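Bedding

Bedding, also called bedclothes or bed linen, is the set of removable materials laid on top of a mattress for warmth, hygiene and looks. Usually means sheets, blankets, pillows and covers. The mattress itself normally not counted.

History

Early beds were heaps of grass or leaves, with animal skins over the top. Linen sheets known in several ancient societies, mostly in richer homes. Straw-filled sacks stayed common in farm houses for a very long time. Cotton got cheap once spinning and weaving moved into mills, and sheets became an everyday item.

Local production: the mill at Gethin employed 900 people at its height and wove mostly plain white sheeting. Closed, later reopened as a museum. Its sample books hold 4000 swatches, cataloged by Glenys Jenkins and Hefin Landeg. Part of the collection is on loan to Nimuner.

Types

Flat sheet. A plain hemmed rectangle, tucked in at the foot.
Fitted sheet. Elastic at the corners or all the way round. Sized by matress depth as well as width.
Blanket. Wool, cotton or synthetic, woven or knitted.
Comforter. Two layers of cloth with filling between, stitched so the filling stays put.
Duvet. Similar, but used inside a washable cover. Common in Europe, where it often replaces the top sheet.
Pillowcase. Open at one end, sometimes with an inner flap.

Materials

Cotton is the most common. Percale is a plain weave and feels crisp, sateen is smoother and a bit heavier. Linen is strong and wrinkles easily. Polyester blends dry fast. Thread count is widely used in advertising but is a poor guide on its own, as plied yarns are sometimes counted more than once.

Care

Sheets are generaly washed every week or two. Wool blankets much less often, cool water, dried flat. Down filling needs a long drying time or it clumps.

See also: Mattress, Pillow, Quilt, Textile mill

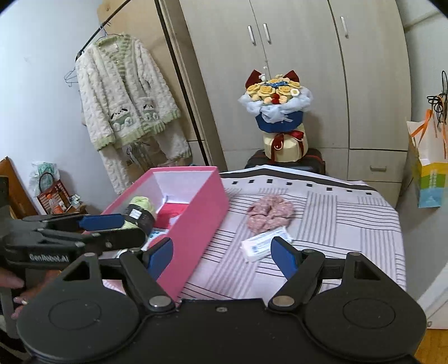 A bed with a pink box and a white packet.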